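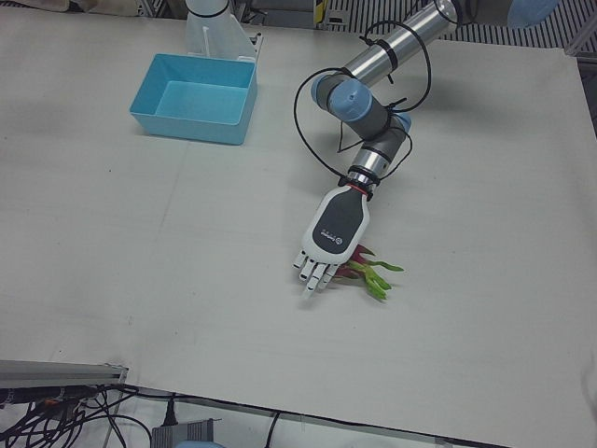 Red tips, green tips, white table.

Fake Fruit and Plants: Questions We Keep Getting

Updated in May. Answers by Su-chen Cheung unless initialed otherwise. We rent and sell artificial fruit, succulents and greenery for shop windows, model homes and tabletops, so read our opinions with that in mind.

Do they look real?
From six feet away, the good ones do. From one foot, hardly any. Catalogs love the word "lifelike" and I have stopped reading it. Look at the tips of the leaves and the place where one color meets another. A hard line between red and green is the usual giveaway on dragon fruit and on the red-topped succulents. On a real plant the color tends to wander a bit.

Is a dragon fruit supposed to be that pink?
Ripe ones can be very pink, yes. The fakes often go too far, and the green ends come out closer to a highlighter than a leaf. Under warm bulbs you may not mind. Under daylight tubes you will. Ask for a photo taken by a window before you order a case of anything.

What does "real touch" mean?
A soft coating, usually. There is no standard behind the phrase that I know of, and two pieces sold under it can feel nothing alike. We bought a batch of Alexiou succulents labeled that way and they picked up lint from the box they came in. The plain ones from Meden cost less and we still rent them out.

Will they fade in a window?
Yes. "UV resistant" slows it down. I have never seen it stop. Reds go first, then the greens turn a bluish color that no plant has. Dionysis Rallis left a tray of Grurnmont pieces in our south window from one May to the next, turned half of them every so often, and the turned ones faded evenly, so they looked better while being just as faded. Take that for what it's worth.

How do I clean them?
A dry, soft brush first. After that, a damp cloth with a drop of dish soap. Don't soak anything with a wire in it. The spray cleaners sold for silk plants leave a shine, and the Tirix one left a smell too. If a customer wants to pay for it I can't stop them, but we don't stock it.

Where should I hold a piece when I move it?
By the stem or the thickest part near the top, and let the rest hang. Leaf tips are glued or pushed into a socket, and they come off in your hand if you grab them. A fruit with no stem gets picked up around the body, with your fingers kept off the thin green ends. 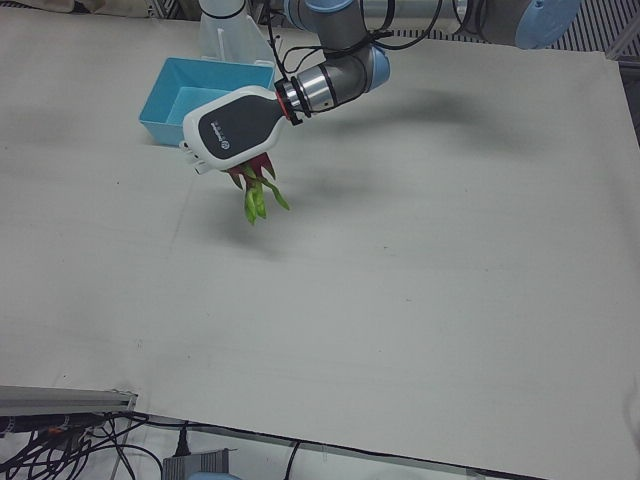
Shallow bins are better than deep ones for the same reason. Stack soft pieces three high and the bottom layer goes flat, whatever the label says about "memory" foliage. We use open plastic bins, one layer each, with a lid laid over the top for transport. If something does get flattened, 30 minutes in a warm room will tell you whether it's coming back. Hair dryers work on some plastics and wreck others, and the packaging won't tell you which.

Should I photograph them on white?
Use white if you want to check color and shape. It's a poor choice if you want them to look real. Plain white shows every seam, and it shows the scuffs on your table too. Spyros Pappas does our listing photos on white anyway. I'd sooner you see the seams now than write to me later.

How many do I need for a display?
Fewer than the planner told you. One customer came in with a list calling for 500 pieces for a single hotel lobby. They used 362, and I thought it was crowded.

What about the premium sets?
The big Grurnmont set is $1,149. I have handled it and it's well made. I have also mixed its pieces with ones from our bargain shelf and asked Apostolos Tzanetos to sort them back out, and he got about half right. He has been doing windows for a long time. Buy it if you need people to touch the things.

Are they safe around kids and pets?
Assume small parts will come off. A tip that looks molded on may only be pressed in. Pull on it yourself, hard, before you put it anywhere low. "Non-toxic" on the box says nothing about choking.

Can artificial plants go outside?
For a weekend. (A.C.)

Achilleas Chatzigeorgiou wrote that one and I would have said a day.

Can I return a rental early for a partial refund?
No. Pieces have to be brushed off and back in their bins by 5 p.m. on the due date. Loose leaves go in the bin too, please. We can reattach most of them if we have them.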